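Equipment Review: Jernum Two-Finger Gripper Kit
Kolitthorpe Shared Workshop, Robotics Bench
Apr 21, 2019

The Jernum kit is sold to home builders and small workshops that already own a light robotic arm and want a working gripper without machining one. The Kolitthorpe Shared Workshop bought one kit in January for its robotics bench. This review covers assembly, wiring, daily use and the supplied software. It was prepared by Đức Trương, who leads the bench, with comments from members who booked time on the arm.

Contents and assembly

The kit arrives in a single carton with the gripper body, two fingers, a bag of screws, a mounting adapter, a thin cable and a printed manual. The adapter fitted the wrist of the workshop's arm without modification. The screws are sorted by length, but the bags are not labeled, and the manual refers to them only by number. Members are advised to measure each bag before starting. Assembly took one evening, including a second attempt at the left finger, which the manual shows in mirror image on one page.

Thread locker is not supplied. The finger screws worked free twice in the first month and have held well after a medium-strength compound was applied.

Wiring

The cable runs outside the arm from the gripper back to the controller. It is long enough for full reach, and when the arm is folded the spare length lies on the table. Jernum recommends clips at the elbow but does not include them. A moving cable can drag light objects out of position, and users should check the slack before running any program at speed. The workshop would have preferred a right-angle plug at the wrist end.

Software

Installation was completed on a bench computer running the previous version of the operating system. The setup program found the gripper at the first attempt. Opening width, closing speed and grip force are each set with a slider, and the values can be saved under a name. The force slider has no units. The manual states that a setting of 700 is suitable for soft items and 800 for firm ones, and the bench found both figures usable as starting points. Error messages are less helpful. Code 2654 appeared several times during setup and is not listed in the manual. A reply from the dealer, Ngô, identified it as a loose cable connection, and reseating the plug cleared it.

Performance in use

The standard bench exercise is a sorting task with foam cubes, tennis balls and shallow plates. Foam cubes are the easier item. The fingers close evenly, and a cube gripped near its top edges may tilt slightly without being dropped. Tennis balls require more care. The finger pads are flat, and a ball that is not centered tends to roll away as they close. Lowering the gripper slowly and closing at half speed gave the best results. Plates were not lifted during this review and serve only as targets.

Repeatability was satisfactory over a full evening. The housing became warm, though never too warm to touch. Noise is modest and did not disturb members at the adjoining benches.

Comparison

The bench previously used the Drarnholm gripper, which costs less and has rubber pads that hold round objects more securely. Its plastic gears wore out within a year, however, and replacements had to be ordered from abroad. The Jernum unit is heavier, and this reduces the load the arm can carry. For foam and other light materials the difference is of little consequence.
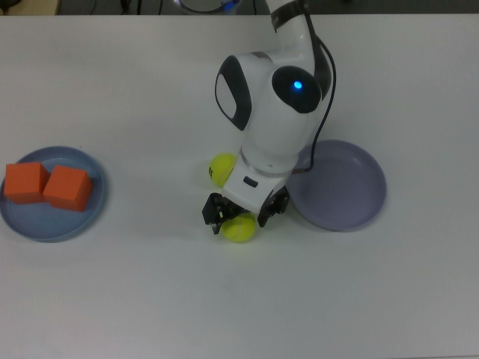
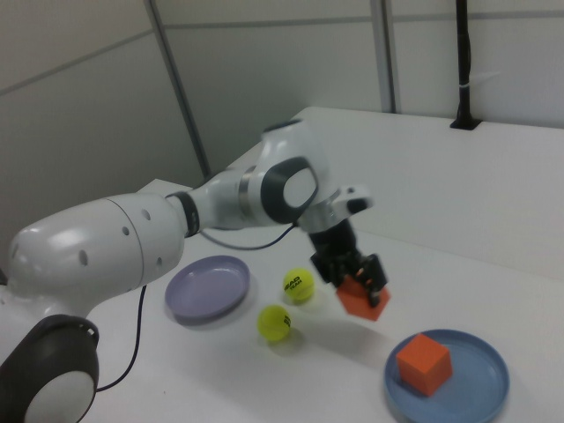
Photos: Kolitthorpe Shared Workshop, robotics bench

Recommendation

The kit is approved for general member use at the robotics bench. New users must complete the arm safety session before booking. The workshop has asked Ngô to quote for a set of curved finger pads, and the force presets will be revised once those have been fitted. Home builders should allow for the added cost of cable clips and thread locker. Corrections to the manual are kept in the bench binder, with the finger diagram on the first sheet.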